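Venla Ruotsalainen
Hilo sobre las guardias de noche en nuestro centro de salud. Será largo. El español no es mi primera lengua y prefiero escribir despacio y corregir después, así que les pido un poco de paciencia.

Desde septiembre, el centro de salud del valle no tiene médico entre las diez de la noche y las ocho de la mañana. Queda una enfermera con una pantalla. El médico está en la pantalla, y trabaja para una empresa que se llama Bretex.

En el valle tenemos 2.042 personas con tarjeta sanitaria asignada a este centro. El hospital está a 50 kilómetros, con un puerto en medio. En verano es una carretera bonita. En enero hay noches en que la quitanieves no sube hasta las siete.

El contrato tiene dos partes y me costó bastante entenderlo. Bretex pone los médicos por videollamada. La aplicación donde se hace la videollamada es de otra empresa, Prirovus. El traslado en ambulancia es de Cozma, que ya lo tenía antes. O sea, tres empresas para una sola noche.

He leído los pliegos. Son públicos, cualquiera puede pedirlos en el registro. Me los dieron en papel, sin problema y con amabilidad. Digo esto porque en las respuestas de ayer alguien escribió que yo tenía "una fuente dentro". No tengo ninguna fuente. Tengo una carpeta azul.

Primera cosa que me llamó la atención: el pliego pide que el médico responda a la llamada de la enfermera en un plazo máximo, pero no dice cuándo empieza a contar ese plazo. ¿Cuando la enfermera pulsa el botón? ¿Cuando el sistema acepta la llamada? Pregunté en la consejería y me contestaron que se entiende "desde la apertura del episodio". No me explicaron qué es la apertura del episodio.

Segunda cosa. El servicio se justificó como medida provisional mientras no se cubrían dos plazas de médico. Las plazas se ofrecieron una vez y quedaron desiertas. Después no se han vuelto a ofrecer. He buscado en el boletín mes por mes y no las he encontrado. Si alguien las encuentra, que me lo diga y lo corrijo aquí mismo.

215 compartidos · 92 comentarios

No estoy en contra de la telemedicina. Vengo de un país con mucho bosque y poca gente, y allí he visto consultas a distancia que funcionan bien. Una dermatóloga que mira una foto, un psiquiatra que habla con su paciente cada dos semanas. Lo que discuto es otra cosa: la noche, la urgencia, una persona sola en el edificio.

La enfermera de noche me pidió que no pusiera su nombre y no lo pondré. Con su permiso cuento esto: una madrugada tuvo a dos pacientes a la vez, un niño con dificultad para respirar y un hombre con dolor en el pecho. La pantalla permite un solo episodio abierto. Para abrir el segundo hay que cerrar el primero o llamar por teléfono al coordinador.

Llamó al coordinador. El coordinador estaba en otra llamada. Ella decidió el orden por su cuenta, que es lo que le han enseñado a hacer, y lo hizo bien. Los dos pacientes están en casa. Pero me dijo una frase que apunté: "Yo firmé para ser enfermera, no para ser centralita".

Me escriben que soy injusta con los médicos de Bretex. Tal vez me expresé mal en el primer hilo. Son profesionales colegiados y supongo que hacen lo que pueden desde donde están. Tampoco ellos han redactado el pliego. Uno de ellos me mandó un mensaje largo y respetuoso, y me contó que en su turno cubre varios centros al mismo tiempo. Le pregunté cuántos. No quiso decirlo y lo respeto.

La consejería sí debería decirlo. Cuántos centros por médico y por turno. Lo he pedido por el portal de transparencia. El acuse de recibo llegó el mismo día. La respuesta, todavía no.

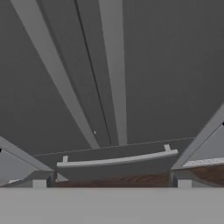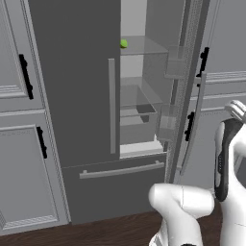

Sigo con el traslado, que es la parte que menos se comenta.

Antes, cuando el médico de guardia veía necesario el hospital, hablaba él mismo con la base de Cozma. Conocía a los conductores y ellos conocían los caminos. Ahora el médico de la pantalla lo pide por la aplicación, la aplicación lo pasa a la central y la central lo pasa a la base. La base está enfrente del centro de salud. Se puede ver la ambulancia desde la ventana de la sala de curas.

Un vecino de la parte alta esperó mucho porque en el aviso ponía el nombre oficial de la calle. Aquí casi nadie usa los nombres oficiales. La calle donde vivo tiene en la placa el nombre de un general y todos la llamamos la Cuesta. Yo tardé un año en saber que vivía en dos calles.

Corrección: en el post anterior escribí "esperó mucho". Me piden que sea más precisa y tienen razón. No tengo la hora exacta del aviso, solo lo que recuerda la familia, y no quiero publicar un tiempo que no puedo demostrar. La familia ha puesto una reclamación por escrito. Cuando respondan, lo cuento.

Ahora el dinero, con prudencia, que no soy economista. El contrato de Bretex se paga por disponibilidad. Es decir, se paga igual si hay una llamada o si hay veinte. No me parece mal en sí: los bomberos también cobran cuando no hay fuego. Pero entonces no entiendo el argumento del portavoz, que dijo en el pleno que la medida era "un ahorro por la baja actividad nocturna".

Si se paga por disponibilidad, la baja actividad no ahorra nada. Le hice esta pregunta al final del pleno, en el pasillo. Me respondió que el ahorro es "global". Le pregunté qué significa global. Tenía prisa.

Para ser justa: el mismo portavoz se quedó después una media hora con dos señoras mayores que no sabían usar la cita por teléfono, y les explicó todo con mucha calma. Yo lo vi. No me gusta que en algunas respuestas se le insulte. Por favor, en este hilo no.

Otro punto. Varias personas preguntan por el centro de salud de Holik, donde el mismo modelo lleva más tiempo. Estuve allí una tarde. Hablé con la farmacéutica, con el dueño del bar y con una administrativa que salía de trabajar. Tres conversaciones no son un estudio, lo sé.

La farmacéutica me dijo que ahora la gente llama a su timbre por la noche. No para comprar, sino para preguntar si lo que tienen es grave. Ella contesta lo que puede y los manda al centro. Algunos no van. Prefieren esperar a las ocho, "cuando haya alguien". Esa expresión la oí dos veces en Holik y aquí ya la he oído también.

La administrativa defendía el sistema, y lo digo porque su opinión vale lo mismo que las otras. Me contó que antes, con las guardias sin cubrir, a veces el centro cerraba la noche entera con un papel en la puerta. Para ella, enfermera y pantalla es mejor que el papel. Es un argumento serio. Le contesté que me gustaría que nos dejaran elegir entre más de dos opciones malas.

¿Qué pedimos los vecinos? Hay un escrito y se puede firmar en la panadería y en la biblioteca. Lo resumo aquí:
– que se vuelvan a ofrecer las dos plazas, con vivienda o con ayuda para el alquiler;
– que se publique cada mes cuántas llamadas nocturnas hay y cuánto se tarda en responder;
– que la enfermera pueda llamar directamente a la base de la ambulancia, sin pasar por la aplicación;
– que en los meses de nieve haya un médico presente, aunque sea compartido con el otro lado del puerto.

Lo de la vivienda no es un capricho. La última médica que tuvimos quería quedarse. Buscó piso durante toda una primavera. Lo que se alquila en el valle se alquila por noches, a esquiadores. Acabó viviendo en la ciudad y haciendo el puerto dos veces al día, hasta que pidió el traslado. Nadie puede reprochárselo.

El ayuntamiento tiene dos viviendas vacías encima de la antigua escuela. Necesitan ventanas nuevas y una caldera. La concejala me confirmó que existen y que "se está estudiando". En finés tenemos también una manera de decir eso, y tampoco suele acabar pronto.

Contesto a algunas preguntas que se repiten.

¿Se puede rechazar la videollamada? Sí. El paciente puede pedir que lo deriven al hospital. Pero si no se considera urgente, el viaje corre de su cuenta, y de noche no hay autobús.

¿Las videollamadas se graban? Según el pliego, no se graba la imagen, solo se guardan los datos de la llamada y el informe. Pregunté a Prirovus por correo y me confirmaron lo mismo en dos líneas. No tengo motivo para dudar.

¿Es verdad que se va a extender a los fines de semana por el día? Lo he oído en la panadería y lo he leído en un grupo de mensajes. No he visto ningún documento. Hasta que lo vea, para mí es un rumor, y les ruego que no lo compartan con mi nombre.

¿Por qué me meto en esto, si "no soy de aquí"? Llevo muchos inviernos pagando impuestos aquí. Mi suegra tiene insuficiencia cardíaca y duerme en la habitación de al lado. Creo que con eso es suficiente.

La reunión es en el salón de la biblioteca, a las siete de la tarde. El día lo pondrán en el tablón cuando conteste la consejería, que ha dicho que enviará a alguien. Si no pueden venir, dejen su pregunta escrita en la caja de la entrada, con letra clara, por favor, que las leo yo en voz alta y ya tengo bastante con las erres.

Añado una cosa que me acaba de escribir una lectora: en el teléfono de urgencias hay que decir primero el nombre del municipio y después la calle oficial, la de la placa. Si no la saben, mírenla hoy en el recibo del agua y péguenla al lado del teléfono. Yo ya la he pegado.

92 comentarios · Mostrar más respuestas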